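The open house at Karkdale started at 2 p.m., and by 2:05 I was already lost. The building used to be a shoe warehouse, and every hallway looks like every other hallway. Luckily Huiling Tang found me by the vending machines and walked me up to the simulation lab (two flights, no elevator, bring your knees).

I'd come expecting clanking metal. Most of what the team does up there happens on screens, though! They practice inside a pretend house before they go anywhere near a real one, and Huiling says that last month alone the software ran 697 practice sessions. She has a soft spot for the hard ones. "Anybody can pick up a block," she told me. "I want it in somebody's messy bedroom."

There were 14 of us crammed behind three monitors, including a very serious boy in a Cellau cap who asked better questions than I did. He wanted to know if the robot gets bored. Concetta Carbone, who builds the rooms, took that one completely seriously and talked for a good five minutes about how a session gets scored. I followed maybe half of it, but I loved that she answered him like a coworker.

Concetta has made around 40 rooms so far, and she fusses over them the way my aunt fusses over her porch. Wood grain, wall colors, what's on the table, all of it. Then she put one of her bedrooms up on the monitors.

Simulated views from Karkdale's practice house.

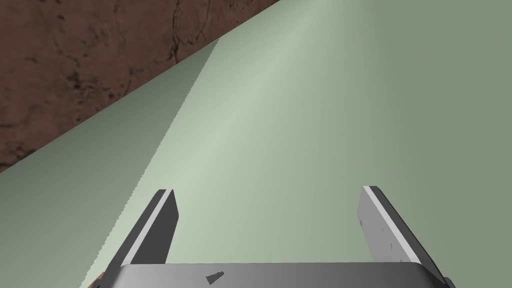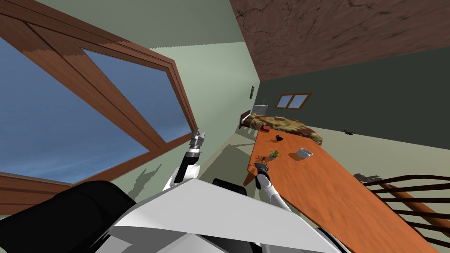 I asked Concetta if she ever gets attached to a room, and she said yes, terribly, and that she once kept one going for weeks after the project was done with it. Afterward there was lemon cake in the break room and a sign-up sheet for the June visit. I put my name down, and so did the boy in the cap. Wear comfortable shoes, and park on the Kivard side.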